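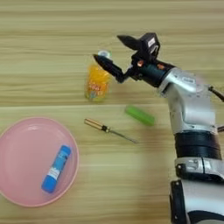 The arm reaching over the table.

Varkia Focus Course and Workbook, reviewed

I paid 105 pounds for the Varkia course in June, which got me the workbook, a set of recorded talks and a place in the members' area. The sales page promised I would "win back the working day". I have read a fair few productivity books and own more planners than I've finished, so I wasn't expecting much. I got slightly more than that.

The workbook is the better half. It comes from Lundell, who also print school planners, and the paper takes a fountain pen without bleeding through. Each week has a page for what you meant to do and a facing page for what you did. Filling in the second was uncomfortable, and I suppose that's the point. By the third week I had stopped writing down jobs I had no intention of starting.

The talks are another matter. There are 8 of them, and the first two say the same thing in a different order.
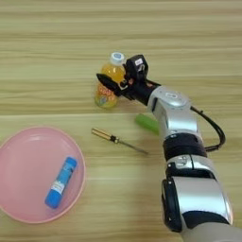 The third is supposed to be on saying no to meetings, but most of it goes on the story of how the course came to be written. I work in a small office where the person calling the meeting pays my wages. A polite email template wasn't going to change that, and when I tried it I was asked if I was feeling all right.

Then there is the "1132 method", which gets a whole talk and a fold-out chart. You spend eleven minutes planning and thirty-two working, then stop. Why those numbers? The talk says they were "arrived at through practice" and leaves it there. I tried it for a fortnight. I did get through a tax return I'd been dodging, but an ordinary kitchen timer and a looming deadline have done the same for me before.

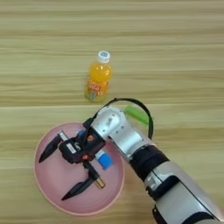
The part I still use is the clear-desk exercise. You take everything off the surface you work at and put back only what the next job needs. My sticking point was food and drink, which the workbook wants gone altogether. A small bottle of orange and a pink plate, as on the table here, would count as two failures by its scoring. I kept my drink and marked myself down for it, and I can't say the work suffered.

The members' area claims almost 900 people. I saw perhaps a dozen names posting, mostly to ask how to cancel. You have to do that by email, and my reply took nine days.

I had Guerra's cheaper planner last year and Neltska's app before that. The app nagged me until I deleted it. Guerra's planner has the same two-page layout as this one, minus the chart, and I'd go back to it.

Buy the workbook if they ever sell it separately. At the full price, no.

Two and a half stars out of five.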